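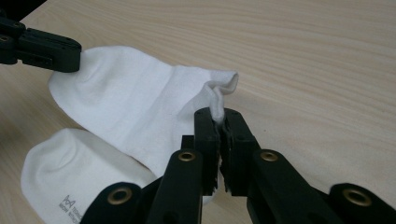 **Figure 4.1** Two grippers with a white sock between them, one at the toe and one at the cuff. The brass rings sit at the pivot points of the linkage.

# Chapter 4: A Pair of Hands

In Chapter 3 you built a single jaw, clamped it to the bench, and closed it on pencils, corks and the odd finger. That was a good project, and if yours still squeaks, keep it anyway, because we are going to take it apart for measurements. Now we build two, and we take them off the bench and put them in our hands!

Cloth is the reason for the second one. Pick up a block by one end and the other end comes along. Pick up a sock by one end and the rest of it hangs, twists, folds over itself and generally does what it likes. To lay it flat you need a second grip somewhere else on the fabric, and you need the two grips to pull gently against each other. You have done this at the laundry basket all your life without thinking about it. Doing it with two black plastic fingers per hand is a wonderful way to find out how much thinking was going on.

The design we follow is the Dident, a hand-held gripper that Henok Ejigu first drew up for evening sessions at the Penrose workshop in Lonton. It has been rebuilt many times since then, and the drawings in this chapter are from the third version. The earlier ones had plain holes where the links meet, and after a month of use the plastic wore into ovals and the fingertips wandered. Brass at the pivots cured it. If you take one thing from Henok's notes, take his penciled remark beside the linkage drawing: "Slop adds up." A little play in every joint arrives at the fingertips as a lot of play, and thin fabric will slide right through it.

## What you will need

You should have these ready before Section 4.1:

- printed or cut links for two grippers, plus one spare set
- brass rings for the pivots (buy extra, they roll)
- finger pads with a ridged face
- two flat mounting plates
- two cables, each long enough to reach the floor and come back up with slack
- a table you can work at from one side, with nothing on it you care about
- several socks, white if possible

Rarnitz sells the rings in bags of 200, enough for a whole club. Builders working alone can split a bag with a friend.

## Getting the feel of it

Build the left gripper first, all the way through, and then build the right one from what you learned. People are often tempted to make both at once, doing each step twice. Please don't! The second one always comes out better, and you want to know why before the first is glued.

Once they both close cleanly, sit down with them for 30 minutes before you try any of the exercises. Start with the wrists resting near the front edge of the table and the jaws pointing away from you. Let the cables fall where they want to and see whether either one tugs when you turn your hand.

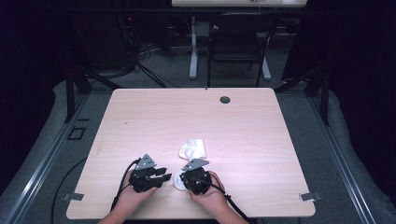 A tug at the cable is easy to mistake for a stiff joint, and many hours have gone into sanding links that were fine to begin with. Lift the cable with your little finger and turn the gripper again. If the stiffness disappears, move the cable tie farther back and leave the linkage alone.

Next, try soft things of different weights. A paper tissue crumples at a touch and teaches you how lightly the jaws can close. A sock is more forgiving, and its cuff gives you a thick edge to aim for. Pinch the cuff, then bring the other gripper to the toe and draw the two apart until the wrinkles in the middle open out. Stop there. Pull harder and the cuff bunches up into a rope between the pads, and you will have to let go and start over.

Keep a page in your workshop notebook for every drop: which hand slipped, where on the cloth you were holding, and how far apart the grippers were. We will need that page in Section 4.3, when we choose the spring.

## 4.1 Cutting and fitting the links

Lay out the four long links for the left gripper with the pivot ends facing you, and check the holes against the template at the back of the book.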